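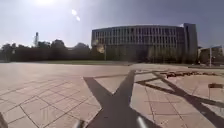
1. Background and aim

Our group was asked to choose a public space and report on how it is used at midday. We chose the open square at Dalen because three of us cross it on the way to lectures. The aim was to find out whether a lack of shade affects how long people stay, and which route they take.

The report covers walking and sitting only. Cycling was left out after the first session, as most cyclists get off before the kerb and it was hard to decide how to record them.

2. Method

Counts were made in May between noon and two o'clock, over nine sessions. Two people counted at a time, one at the Amberg Street side and one by the tram stop. A person was recorded as "crossing" if they entered and left without stopping, and as "staying" if they stood or sat for two minutes or more. Groups were counted as individuals. Dogs and pushchairs were not recorded.

Surface temperature was taken with a borrowed infrared thermometer at fixed points. Two of the readings from the fourth session were lost when the notebook sheet got wet, and these have been left blank in Appendix B.

The square is paved with large square slabs, pale in colour, with trees beyond the kerb.

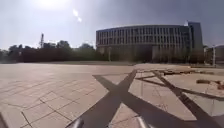 Eskil Eklund thought our two-minute limit was too short, and that anyone waiting for a tram would end up in the "staying" column. We tested this by taking out everyone who stood within five metres of the stop. The total for staying dropped, but the order of the sessions from busiest to quietest did not change, so the limit was kept.

3. Results

In total 2,302 people were recorded. Of these, 1,962 crossed without stopping and the rest stayed. Among those who stayed, 93 sat down, nearly all of them on the low wall on the north side, where there is shade until one o'clock.

On the sunnier days people walked closer to the edges. On the two overcast days the straight line from corner to corner was the most used route. We had expected the café side to be busiest throughout, but it was only busier after half past one. 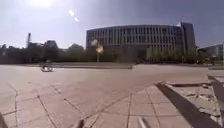
The temperature readings were less clear. The north side was cooler in every session, but the middle of the square and the south side swapped places several times, and we could not link this to wind or cloud. The thermometer may have been held at different heights by different people. A fixed stand would have helped.

4. Comparison with Gillel

The Gillel square was surveyed by last year's group using five-minute blocks, so the figures cannot be set side by side. Their sketch maps show the same habit of keeping to the edges, though there the edges have benches. Their maps are copied in Appendix C with the north arrow corrected.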